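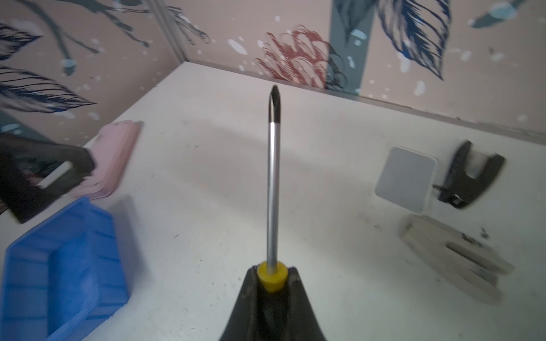 Gerkik is a small-goods repair and parts shop in Rundale. We fix, sort and rehome the things that live in desk drawers and on office shelves: staplers, tape dispensers, chargers, clips, brackets, trays and the odd parts that fall off them. The shop opened under the name Bednarek and kept it until we moved to the present address, where we have 700 square feet and one long counter for the public.

Most of what comes in is worth little on its own. A jammed stapler costs less to replace than a lunch. People bring it anyway, often in a bag with several other items, and we look at each one before we quote. If a repair needs only a screwdriver and a few minutes at the counter, there is no charge beyond the parts.

We work for households, for small offices and for the two school districts on the Rundale side of the river. Business customers can sign up for a box pickup in May and again in the fall. Last year we had 117 business accounts, and the largest sent us everything from one closed branch office.

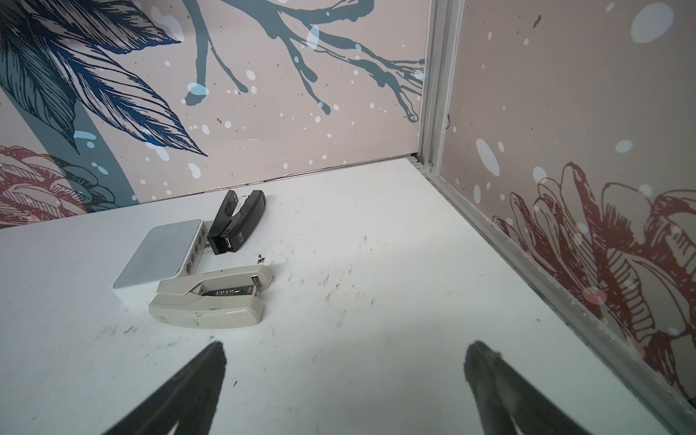 **THE WORKTABLES**

Our tables have white tops. Small parts are easy to lose on a dark surface, and a black screw on white can be seen from the other side of the room. The tops pick up scuffs and specks with use. We wipe them at closing and replace them when wiping no longer helps.

The wallpaper is the one thing visitors ask about. It has a pale pinkish-beige ground with big navy leaves, red flowers and a lot of white dots. We chose it from a discontinued roll and have since run out, so the front of the shop is plain paint.

Only a few items go on a table at one time. Each customer's things stay together until they are tagged, and the tag number goes in the book before anything is opened.
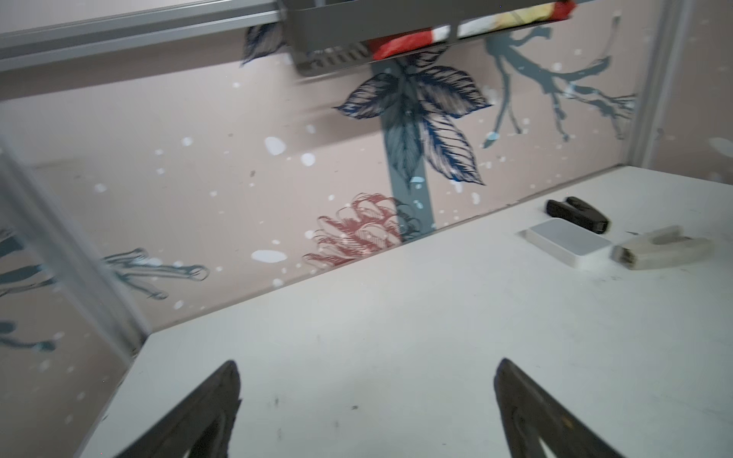 *Back corner of the table, with a flower and leaves on the wall behind.*

Sorting comes first. Items are split into those we can repair, those we can use for parts and those that have to be recycled. Anything electrical is set aside for a separate check. We do not open sealed battery packs – the county drop-off takes those, and we can give you the address.

Parts that are no longer sold are kept in our own stock, which we call Rundora. It now has 195 drawers, labeled by type and size. If we can't find a match there, we may be able to print a replacement clip or hook. Printed parts are priced by weight and take 2 working days.
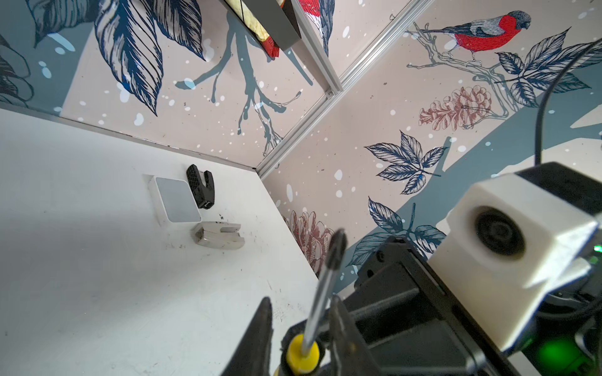

*White square device, black hook-shaped part and silver-gray slotted block.*

The counter is open from 9 a.m. to 5 p.m. on weekdays. No appointment is needed for fewer than ten items. For larger lots, please call ahead so that we can clear a table. Finished work is held for 60 days, and we will phone twice before anything goes into parts stock.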